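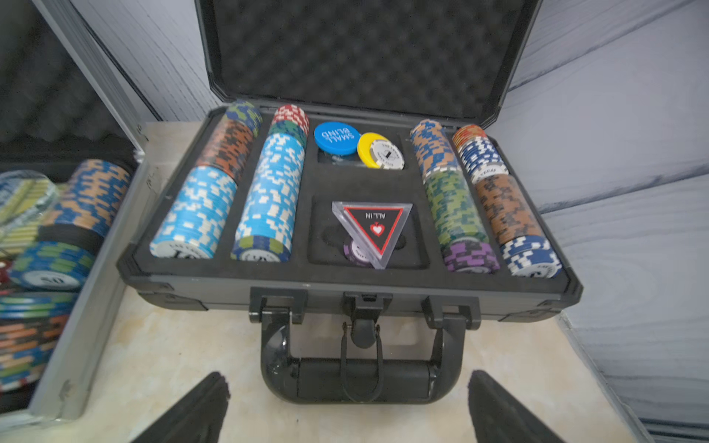 Arif Wibisono told me to suspect the hand-eye transform whenever grasp targets drift. I redid it in February and the planner still misses case handles by up to 17 mm. Two arms, wrist cameras plus one fixed view, everything planned in Jideten 370. Where do I look next?

– Obadia Nyanda
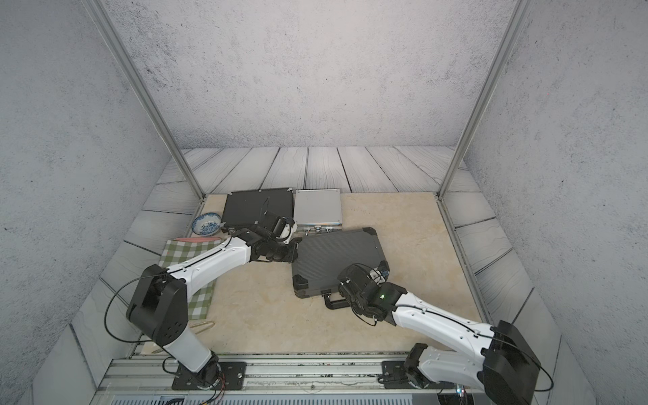 Does the fixed camera agree with the wrist ones, Ebony Hoani wanted to know. It does when the arms are still. The error shows up on tilted approaches.

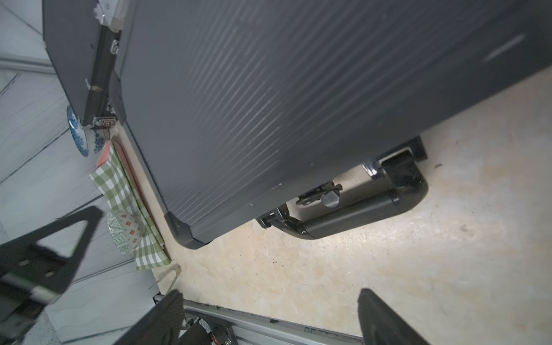
*Wrist view on a steep approach*

Shiny perforated metal is worse. The depth map gets holes and the pose jumps.
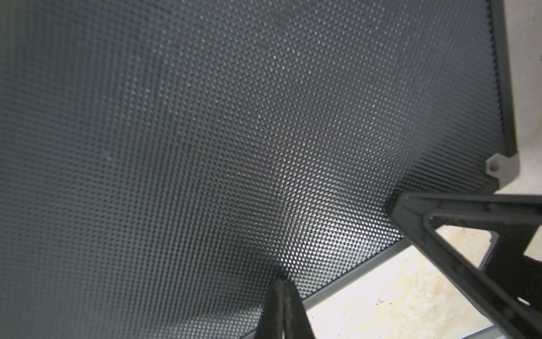 ### Remigiusz Duda

Fine when still, off when moving – that's timestamps. Jideten pairs each image with the newest joint state by default. Log both clocks. Mine were 50 ms apart. Set the pairing to interpolate and run your tilted approach again at half speed. If the error shrinks with speed, you've found it.

The mesh is a separate problem. Mask the glare before you fit the pose.

### Paora Maihi

same here, went back to the old version and it went away. didn't look into why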